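Home | Talks | Workshops | About | Contact

Print this page | E-mail this to a friend

Speaker notes: Fixing Up the Kitchen You Already Have
Haverford Library, evening talk, May

Opening

Hi everybody, thanks for coming out! I'm going to talk about my own kitchen in Clilton, which I redid on a $2000 budget (and yes, I went over by $121, and I'll tell you where it went). Ask how many people are in the middle of a project right now. Wait for the groans.

Say hello to Zodwa Mabuza, who talked me out of new cabinets in the first place - she's the one who made me write a list of what bugged me before I bought a single thing. My list was bad light, sticky drawers and no place to put a cutting board.

Doors like this, with raised panels, collect grease in the grooves. Dish soap and an old toothbrush first, then decide if you still hate them.

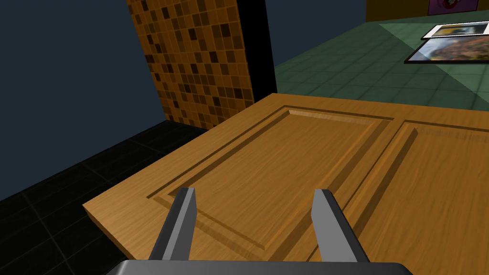 What should I spend money on first?
Lighting. I put strips under the wall cabinets for $50 and the whole room felt bigger that same night.

Then the drawers. Tell the story about sanding the runners at midnight and waking up the dog. Candle wax on wood runners, wipe off the extra, done.

Slow down here, people like to write this part down. Empty one cabinet at a time, and label the hinges if you take a door off.
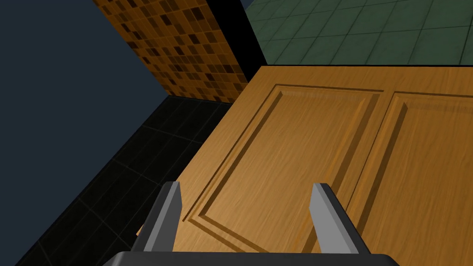 Where the extra $121 went

The faucet! Remzi Erdem drove me out to Pamville for it, and I forgot to measure the hole. Take questions until 9, then stack the chairs.

We use cookies to remember your settings. Accept | Learn more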